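Speaker notes: The Rented Kitchen, or What I Learned Writing Listings for Other People's Apartments
Lutance small landlords' evening, May 21, 2019
Slot is 15 minutes. Leave 5 for questions. Do not tell the boiler story unless asked.

OPENING
Thank Huguette Beaudoin for the invitation and for the lectern, which she carried up herself. Say who I am: I write rental listings. If you have ever read "compact but full of light," I may owe you an apology.

Ask the room: who here has used the word "cozy" in writing? Wait. Hands go up slowly. Move on before anyone gets defensive.

THE WORD PROBLEM
Read the Panagiotou listing aloud, flat voice, no acting. "Charming unit with charming kitchen in charming building." Pause. Then read the comment the tenant left after moving out: "There is no drawer for forks."

Point to make: renters skip adjectives. They have been hurt before. What they want to know is where the forks go, whether the window opens, and if the person upstairs owns a drum kit.

Attila Szűcs used to run his listings past his mother. She crossed out every word she wouldn't say on the phone. His calls doubled in January, a month when his phone normally sits there like a paperweight. Tell this one slowly, it gets a laugh at "paperweight" about half the time.

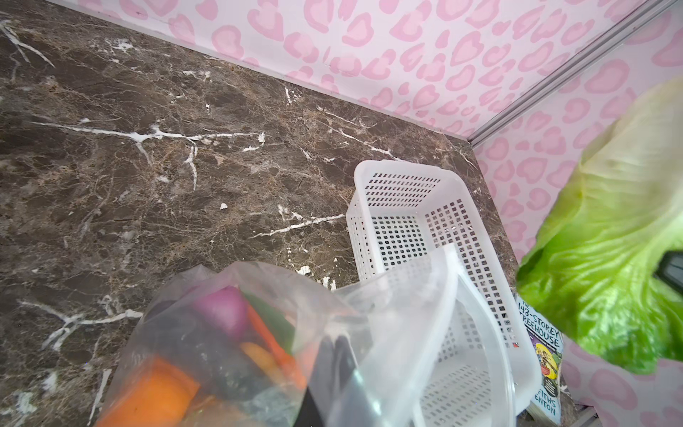

TASTE
Somebody always asks if they should paint everything beige. My position has softened. Beige offends no one and is remembered by the same number of people. A strong wall will lose you a few viewers at the door and save all of you the stairs.

What you can't do is be coy about it. If the bathroom is orange, write "orange bathroom." Rimantas Lūse wrote "warm tones" and then stood in the hall through 12 viewings watching faces fall. He has since written "orange." It rented to a man who likes orange.

THE STORAGE SECTION (cut if running long)
Measure the closet. Give the number. "Ample" is a feeling.
Say what stays and what goes. The Nanis Street tenants thought the shelves came with the place. So did the previous tenants, who took them.

MONEY
Keep this to 3 minutes, people get sweaty.
Put the rent at the top. Put the heating next to it. Gerasimos Lambrakis hides his at the bottom under the bus routes and believes this is strategy. He gave me permission to say so, but not to look at him while I do.

CLOSE
Homework: take your current listing, delete the first sentence, see if anyone misses it.
Handouts are by the coffee. Pens need to go back to Huguette.
Questions.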